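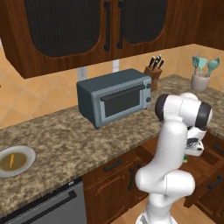
A handset that cannot return to its earlier software should not be sent an update over the air at all, in the view of the release manager at Soltavik. The remark was made at the beginning of a long conversation at the company's Gadham office, and much of what followed concerned how a device maker decides that an update is ready, and what is owed to the customer when it is not.

Soltavik supplies work handsets to delivery firms, clinics and public agencies. Its current model, the Pacheco, runs a modified version of Android and receives its system software through Piststead, the company's own update service. The release manager has directed both the testing of new builds and their distribution since the Pacheco was introduced, and agreed to answer questions on the condition that the discussion be kept to practice and leave customers unidentified.

## The two-slot arrangement

Each Pacheco carries two copies of its system software. One is in use. The other is held in reserve and is the one that Piststead writes to. When the new copy has been written and checked, the handset restarts into it, and the old copy becomes the reserve.

"The customer goes on working while the reserve copy is being written," the release manager said. "The only interruption is the restart. We ask administrators to choose an hour for it, and most of them choose 3 a.m."

Asked what happens when the new copy will not start, the release manager explained that the handset makes three attempts. If the third fails, it goes back to the previous copy without any action by the user and reports the failure to Piststead the next time it has a connection.

"People imagine that the dangerous failure is the one where the screen stays black. For us that is a fairly tidy case. The device goes back, we receive a report, and the person holding it may never learn that anything took place. The harder case is the build that starts perfectly well and then drops its connection to a barcode reader every forty minutes. The handset considers itself healthy. It has no cause to go back."

For that reason, the company added a second check last spring. After an update, the handset keeps the old copy untouched for a set period, during which an administrator may order a return to it from the Piststead console. Once the period has ended, the handset will accept the next build and the older copy is overwritten.

## How a build is released

Builds are sent out in stages. The first group consists of 92 handsets used by Soltavik's own employees, in the warehouse and in the field service team. The second is made up of customers who have asked in writing to receive software early. Only then does general distribution begin, and it is spread over several days.

The release manager was asked whether 92 devices are enough to learn anything from.

"Enough to find the embarrassing mistakes, yes. They will not tell you about a fault that depends on one carrier's network or on a particular case with a magnet in it. We had exactly that, a magnet in a belt case, and it took us far too long to find. Our own people do not wear belt cases."

Each build also goes through a fixed list of 184 checks in the laboratory before it reaches the first group. A portion of the list is automated. The remainder is carried out by hand, and the release manager defended the practice at some length.

"A script can press the scan key ten thousand times. It will not report that the key feels slow. We have technicians who have held these devices all day for years, and when one of them writes 'feels slow' on the sheet, we measure, and there is usually something to measure. I would be sorry to lose that column on the sheet."

The list has grown over time, and it was put to the release manager that a list of that length invites people to hurry through it. The answer was that the order is changed for every build, so that the same checks are not always performed by tired people at the end of the afternoon. A check may be removed only when the hardware it concerns is no longer supported.

## The withdrawn build

The conversation turned to the build that was withdrawn in January. Customers were told at the time that the software had been "paused for quality reasons," a phrase the release manager now regrets.

"It was accurate and it told them nothing. A clinic administrator needs to know whether to worry about the devices already updated. We should have said on the first day that the fault was in the handling of stored Wi-Fi passwords, that it affected devices moving between two sites, and that restarting the device would restore the connection until the corrected build arrived. We knew all of that by noon. The notice went out at four, and it did not contain any of it."

In all, 582 handsets had received the build before distribution was stopped. Every one of them was offered a return to the earlier software through the console. Some administrators declined, preferring to wait for the correction, and the release manager considered that a reasonable choice for single-site customers.

Since then, a withdrawal notice must state which build is affected, what the user may observe, and what can be done in the meantime. It must also be posted on the Piststead status page before it is sent by e-mail. During the January withdrawal the e-mail was held in a number of spam filters, and customers who looked at the status page found it unchanged.

"I would add that the telephone line was overwhelmed," the release manager said. "Our support staff had the same short notice as everyone else and nothing further to read from. They now receive the technical summary in full. They can decide what is useful to the caller."

## Unofficial files

Soltavik does not publish complete system files for the Pacheco, and copies have appeared on file-sharing sites from time to time. Some are genuine and merely old. The release manager was asked why the company does not offer the files itself, as certain other manufacturers do.

"We have had that argument internally and I have been on both sides of it. An experienced technician with a cable can do good work with a full system file, and some of our repair partners would be glad to have it. My concern is with the person who finds a file for a different region, installs it, and loses the calibration data for the radio. That data is particular to the one device. We cannot send it out again by e-mail. The handset has to come back to Gadham."

The bootloader will refuse a file that does not carry the company's signature, and it will refuse one older than the oldest build considered safe. A signed file intended for another region passes both tests, and that is the gap through which most of the damaged units have come. A region check is planned for a later bootloader. The release manager would not give a date for it.

Under discussion in the meantime is a download page restricted to registered repair partners, on which a file would be offered only after the serial number of the handset had been entered. No decision has been taken.

Administrators who have already installed an unofficial file are advised to leave the handset switched on, if it will stay on, and to contact support before attempting anything further. A second attempt with a different file was described as the most common way to turn a recoverable device into one that must be returned.

## End of support

The last subject was the period for which the Pacheco will continue to receive updates. Customers have asked for a longer commitment than the one printed in their contracts, and the release manager was careful in reply.

"The limit is set in large part by the chip supplier. When they stop correcting their portion of the software, we can still correct ours, and I think we should say plainly which portion is which. A customer may decide that is acceptable for a device that never leaves a loading dock. A hospital may decide otherwise."

Soltavik intends to show the support status of each handset in the Piststead console, with separate entries for the company's own software and for the components supplied by others. The wording of those entries is still being settled. Administrators will be able to export the information for their own records, and the same status will be shown on the handset under Settings, on the page that gives the build number.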